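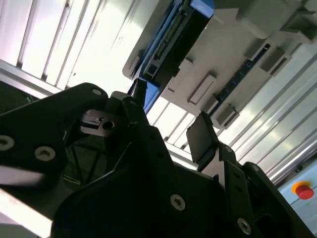 Gripper drifts off centre after a couple of thousand cycles, how often should I be checking the linkage?

Posted in Robots and small cells

Skirgate_Nights

Hello all, first proper post from me after reading this section for months. I look after a little tending cell at our place in Jelusdale and I love the thing. It picks a long blue part, turns it over to the fixture board and slides it into a slot holder, all day long, and when it runs well I could stand and watch it through my whole tea break.

When it doesn't run well, the part catches on the mouth of the slot. The controller (it's a Skiso, the older panel with the slow menus) then stops with a 1009, which in our manual is "following error, tool axis". Clear it, jog back, start again, and it's happy for another stretch. The first one came at cycle 783 after I'd refitted the finger pads in January, and they've crept closer together from there. By now I get one or two a shift.

What I've done so far:

Retaught the insert point twice. Better for an hour or so each time, then back to the same.
Wiped the pads with a lint-free cloth and alcohol.
Checked the board for movement against its locating pins. Solid.
Dropped the insert speed from 2000 to 200 on the Skiso slider. It still catches, only slower, and you get a lovely view of it happening.

When it catches, the part leans over towards one side as it meets the slot. The pads are black and a bit textured, and they hold the wide block end while the slimmer grooved end goes into the holder, so there's a fair length sticking out in front. I reckon a tiny bit of twist at the pads turns into a lot at the tip. What I can't decide is whether the twist comes from the pads or from further back in the linkage, and I don't want to strip the gripper down if I don't have to. There are plenty of screws in there!

Two questions really. Is there a way to tell pad slip from linkage play without taking anything apart? And once it's fixed, what sort of interval do people use for going round the pivots?

Board and gripper at the insert position:
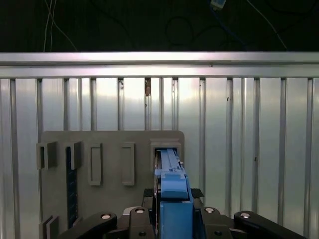

Caruso

Great question, and you've done the one thing most people skip, you slowed it down and looked. A catch that stays put when you drop the speed is a geometry fault. If it had gone away at 200 I'd be sending you off to look at acceleration and payload settings.

Telling pad slip from linkage play is easy and quite fun. You want a part you don't mind drawing on and a fine marker.

Put the cell in manual, guard procedure as per your own site rules. Close the gripper on the part away from the board, somewhere with plenty of room under it. Draw a thin line on the side of the part exactly along the edge of each pad. Now run the insert at low speed, let it catch or not catch, back out without opening, and look at your lines.

If the lines have moved away from the pad edges, the part is slipping in the pads. If the lines are still dead on and the tip is pointing somewhere new, the pads and the part have moved together and your play is behind them, in the arms or the pivots.

Second check, power locked off and the gripper closed on the part — make sure yours holds its grip with the power off before you try this, and support the part in any case. Hold the tip between finger and thumb and move it gently side to side. Watch the pivots, one after the other. A loose one shows itself as a small rock of the arm on its fastener while the others sit still. Do it up and down as well. Side play and up-and-down play can come from different joints, and I've been caught out by fixing one and thinking I'd cured both.

Now the bit I'd put money on. You refitted the pads in January and the trouble started after that. When you put a pad back it is very easy to pull its screws down in one go, first one fully tight and then the next, and the pad sits at a slight angle. It feels perfectly firm. It grips. It also pushes the part round a hair every time the jaws close. My order is:

Pad on, all its screws in finger tight.
Close the jaws gently on a known straight piece (we use a ground block, a good clean part will do).
Nip each screw a little, then go round again, then to final torque.
Open, close, and look for daylight between the pad and the block with a torch behind.

If you see a wedge of light on one side, slacken off and do it again. It takes a few minutes and it is so satisfying when the gap closes up evenly.

Use a bit that fits properly, too. Those star-recess heads are lovely until someone leans on them with the next size down, and a rounded one inside a linkage is a miserable afternoon.

Don't reteach the point again until the mechanical side is right. Every reteach is chasing an error that's still moving, and you'll end up having to undo them all. If you've kept the January position saved in the Skiso, load it back after the pads are squared up and try that first. I bet it lands closer than you expect.

torque_and_toast

We had this on ours. Changed the pads, went away. The Skirgate ones are fine, get the textured. Not sure about 1009, ours comes up with letters.

pinion78

I agree with nearly all of what Caruso wrote, especially leaving the teach point alone. I'd add something on the fixture side, and then your interval.

You've checked the board for movement, but check the slot holder on the board as well. They can be two separate things. Offer a part up by hand with the robot well out of the way and feel how it goes in. It should slide home with the same light push all along. If it's tight by hand then no amount of gripper work will make it run sweetly, and you may just need to clean out the mouth or ease the lead-in a touch. Look for a shiny rub mark on one side of the part near the tip. That tells you which way it's leaning better than any amount of squinting.

On the interval, I go round the pivots every 2000 cycles for the first while after any work on the gripper. Once three checks in a row find nothing, I stretch it. I put a stripe of paint pen across each fastener head and onto the arm beside it, and after that the check is mostly a look with a torch. If the stripe's broken, the screw has turned. Cheap, quick, and it's cheering to open the door and see them all lined up!

Write down which one moved, each time. On our cell it was the same pivot again and again, and it wanted a drop of medium threadlocker and a clean thread. Don't flood it. Keep it well away from the moving faces or you'll have a stiff arm on top of your loose one.

Skirgate_Nights

Brilliant, thank you all. Did the marker test at the end of the shift and the lines stayed bang on the pad edges, so no slip. One pad showed a wedge of light you could have posted a letter through (well, a very thin letter). Squared it up in Caruso's order and loaded the January point. It's on its first run now and the paint pen is on my list for the morning. I'll try the slot by hand at the same time.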